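Ticket 329: Lounge corner, second floor - tidy-up and assorted complaints
Opened by: Shiyu Long
Site: Skanari
Priority: Low (raised to Medium by the person who opened it)
Status: Open

Reported problem

Since the Luo people moved out, the corner by the monitors has been where furniture goes to retire. Requests so far: clear the round table, find the tray a home, and do something about the light. I went up at 11 to see how bad it was. The two monitors are fine where they are. The table had a light blue cup on it, and the orange-framed sofa still has its striped cushion, which I had assumed would be the first thing to walk.

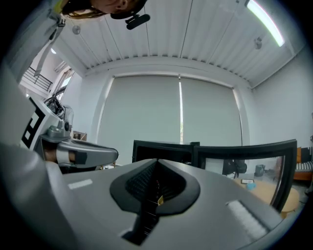
Step 1. Light

Complaint reads, in full, "buzzes." I stood under it for 20 minutes and heard the fridge next door, a truck, and my own stomach. Did not hear the light. It's the long fluorescent one on the white ridged ceiling, and it was on. Stomonero have been asked for a spare tube anyway. They replied with a catalog.

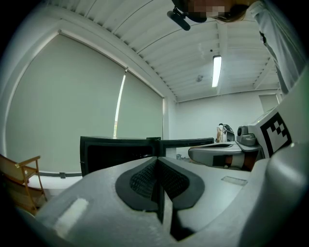 Ceiling fixture, lit.

Step 2. Tray and floor

The beige tray has been reported missing 2 times. It was over by the black cabinet, a spot both reporters say they checked. New home is the cabinet itself, if we can agree what else lives in there. Bags are still along the wall, and the big black-framed mirror is still on the floor. I have asked Laltimus for wall fixings that can take the weight.

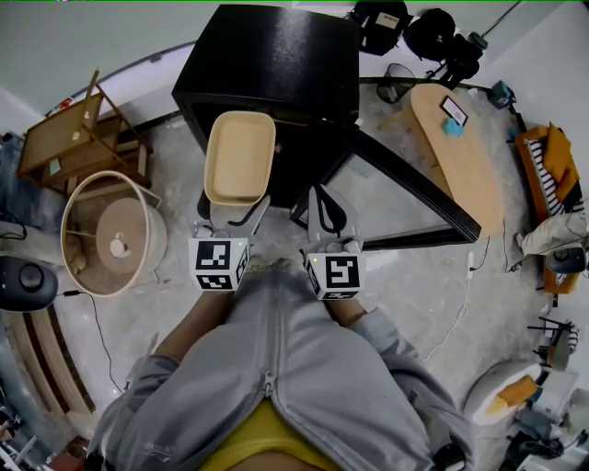

Fixings are quoted for April, so until then please walk around and stop writing in to say it's in the way. I know it's in the way. Bags need to be claimed by their owners or they go to the front desk, where the label maker and I will be waiting.

Comment added 4:15
Someone has asked whether the cup is covered by this ticket. It is not. Open a new one.

Waiting on: Laltimus (fixings), Stomonero (tube), bag owners (shame)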